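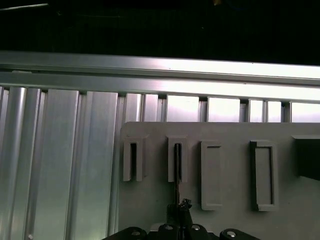
Aluminum is a metal you probably touch every day. It is in soda cans, kitchen foil, window frames and bikes. Aluminum is silver in color and light to carry. When bright light falls on a long aluminum rail, one part can look almost white while another part looks gray. It is the same metal all the way along. The shiny surface sends light off in different directions, and your eyes catch more of it from some spots than from others.

Where does it come from?

Aluminum starts out in a reddish rock called bauxite. Workers dig up the rock and take out a white powder called alumina. Then a strong electric current is used to turn the powder into metal.

How is it shaped?

To make a long bar, a factory warms a block of aluminum until it is soft, but does not melt it. A machine pushes the block through a steel plate with a hole in it. The bar comes out in the shape of the hole, a bit like modeling clay from a toy press. This is called extrusion.

Does it rust?

No. Only iron and steel rust. Aluminum gets a very thin, hard coating when it meets the air, and the coating protects the metal under it.

Words to know

Bauxite: the rock aluminum is made from.
Extrusion: pushing a material through a shaped hole.

Written by Kimie Kinoshita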